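Labelling your gear: how far do you go?

Fluston Sewing & Craft Forum > Workroom > Organizing and storage

bobbin_and_weave
Posted 20th November
Okay, I have finally given in and bought a proper label maker, and I am having the best time! The pattern drawers are done, the thread racks are done, and last night I did the zipper tins by length. My question is how far everyone else takes it. Do you label the tools themselves or only where they live? We share a workroom at the Trimolau building, so things do wander.

tuckandroll88
Both! Tools and homes. I put a coloured dot on every pair of shears and the same colour on its hook, and even my kids put things back (mostly). Best thing I ever did for that room.

oldselvedge
Only where they live, for me. A label on a tool gets gummy, peels at the corners and ends up stuck to someone's silk. I've engraved my good shears and that's my limit.

bobbin_and_weave
Ooh, engraving. Did you do it yourself or send them out?

oldselvedge
Did it myself with a cheap engraving pen. Practise on an old tin lid first. The letters wobble a lot more than you'd expect.

marigoldquilts
Can I put in a word for plain handwriting? I love a label maker as much as anyone, but mine ate 60 feet of tape in one winter and half of it was blank margin. 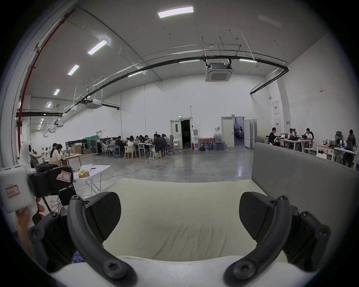
Bordered stickers and a marker are my whole system now. You buy a sheet, you write on it, you're finished, and when a drawer changes its contents you slap a new one over the top. I go for a red border on white, like the ones in my photo, and a single letter is often plenty — the R on that black mount reads perfectly well without a whole sentence beside it. My fabric bins go by letter too, with a list taped inside the cupboard door.

tuckandroll88
Love the red border! I'd forget what my letters meant by supper, though.

marigoldquilts
Hence the list, ha. You do learn them quickly. F is flannel, L is lining, W is wool, and X is the bin of shame.

pinsgalore52
Going to disagree on the marker. Mine fades to a sort of sad brown on anything near the window. Printed tape from my Valetti has stayed crisp for years, and you can turn the margins down in the settings, which fixes the waste.

marigoldquilts
Wait, you can turn the margins down?

pinsgalore52
Hold the size key until the little ruler comes up. Mine's an older one, so yours may be different.

oldselvedge
Pencil on masking tape. Never faded on me yet.

bobbin_and_weave
I'm trying the single letters on the bins this weekend and keeping the printed tape for the drawers. Colour dots for the shears too, sorry oldselvedge! Does anyone have a good way to label bobbins that are already wound?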